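4. Preparing the work surface and mounting the Nekia folding wall desk

Read this whole section one time before you begin. The work takes two persons for steps 6 to 9. Keep the hardware bag closed until step 3, because the small washers roll away easily.

4.1 Before you start

Check that the wall is of brick, concrete or wood studs. For hollow plasterboard walls, the anchors in the bag are not suitable. Please ask for anchor set 207 from your Voltberg dealer, or use anchors of the same load class from a hardware store.

You need the following tools, which are not delivered with the desk:
– a drill with a 10 mm masonry bit or a 4 mm wood bit
– a spirit level
– a pencil and a tape measure
– a Phillips screwdriver, size 2

CAUTION: Electric cables often run straight up or down from a socket. Check the wall with a cable detector before you drill.

4.2 Mounting the wall rail

1. Decide the height of the desk. For most adults, the top edge of the rail should be 510 mm above the seat of the chair in the Yen version with raised shelf, and lower in the standard version (see table in section 9).

2. Draw a level line on the wall. Hold the rail to the line and mark the two outer holes first.

3. Open the hardware bag and compare the contents with the parts list. If a part is missing, do not continue with a replacement of different length.

4. Drill the two outer holes. Remove the dust from the holes with a brush or a vacuum cleaner, then insert the anchors.

5. Fasten the rail with two screws, but do not tighten fully. Check the level again. Now mark, drill and fasten the remaining holes, and tighten all screws from the middle to the outside.

NOTE: Old walls are seldom straight. If you see a gap of more than 2 mm behind the rail, put the thin plastic shims into the gap. Do not pull the rail to the wall with force. A bent rail makes the hinge stiff, and the desk will not close properly.

4.3 Hanging the desk top

6. One person holds the desk top in vertical position under the rail. The other person guides the hinge pins into the rail until both pins click.

7. Fold the top up slowly. It must move without noise. If it scrapes on one side, take it down and go back to step 5.

8. Attach the two support arms. The arm with the stamped letter L belongs on the left side, seen from the chair.

9. Fold out the desk and lock both arms. Load the desk with a few books and wait around 35 minutes. Then tighten the arm screws a quarter turn more.

CAUTION: Never sit on the desk, and never lean on the front edge while the arms are unlocked.

4.4 Using a loose writing board

The desk top may be covered with a loose board for writing, drawing or sorting. Wesosau boards with order number 591 fit the standard version. Other boards can be used too, if they are flat and do not reach over the front edge.

10. Wipe the surface with a dry cloth. Sand or crumbs under a board will scratch the finish.

11. Lay the board flat and push it back gently. Small things such as clips and pins are best kept in a box with a lid.

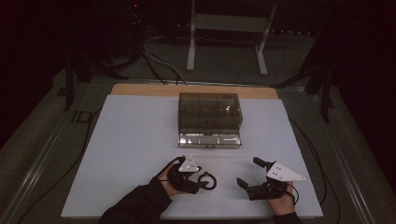 Fig. 4-6. Light-colored board laid flat, with a lidded compartment box on it.

12. Remove the board and all boxes before you fold the desk up. The lock has no sensor for objects – anything left on the surface will slide down when the top is raised.

4.5 Care

Clean with a soft cloth and a little mild soap. Do not use solvent or scouring powder. Check the rail screws after the first month, and after that one time each year, for example in January.

Manual revision 3/7/26. Continue with section 5, Adjusting the hinge.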